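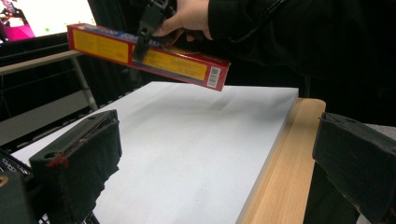

Speaker notes by the Kamlow Packaging History Group, 12 September 2023

Open with colour! Ask who can name their favourite childhood biscuit by its box alone. Wait for hands.

Red and yellow carry right across a shop, and I love that printers in Zedonthorpe knew it long before anyone ran a survey. Their old ink book lists 130 reds (pass the copy round).

Then on to cartons that change colour from one side to the next. Slow down, it's the best bit.
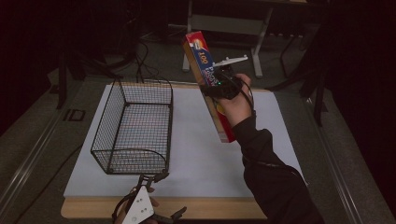

Part two: lettering

Big words running lengthwise. Why? Shelves! Show the Cruzado soap cartons, 12 slides, don't rush.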